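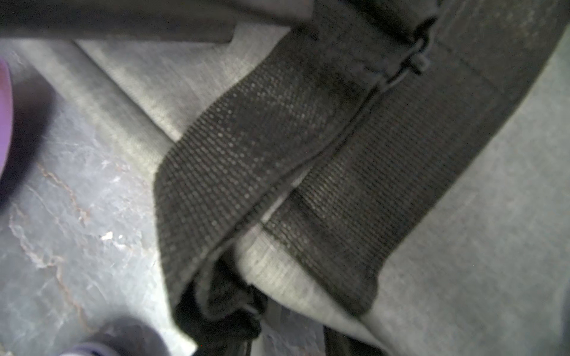
Figure 9.1. Straps and a buckle on gray fabric, seen from the wrist camera.

Chapter 9
Soft Goods and the Rules We Write for Them

I spent my first year in this field thinking standards were for people who liked binders. Then I got handed a strap job at Relthorpe, and wow, did I come around (slowly, and with some grumbling!).

Rigid parts are easy to write rules for. You give a size, a weight and a grip force, and you move on. Straps fold over themselves, cords wander under things, and a buckle can hide half of its own shape from the camera. So what do you put in the written procedure? My old boss, Hideaki Ueda, had me write one page before I was allowed to run anything, and he sent it back covered in pencil. "Which strap?" he wrote next to my very first line. I had two on the bench and had called them both "the strap" all the way down.

We'll start there, with naming. Section 9.1 covers how to label the parts of a soft item so two people reading the same sheet pick the same piece. Section 9.2 is on grip limits and snag checks, including when the arm has to stop and wait for a person. After that we get into record keeping, and I'll use the Prema log, all 1441 entries of it, warts included.

Keep a pencil handy. Before you read on, look at Figure 9.1 and write down where you'd allow a grasp and where you'd forbid one. We'll come back to your list in Section 9.4.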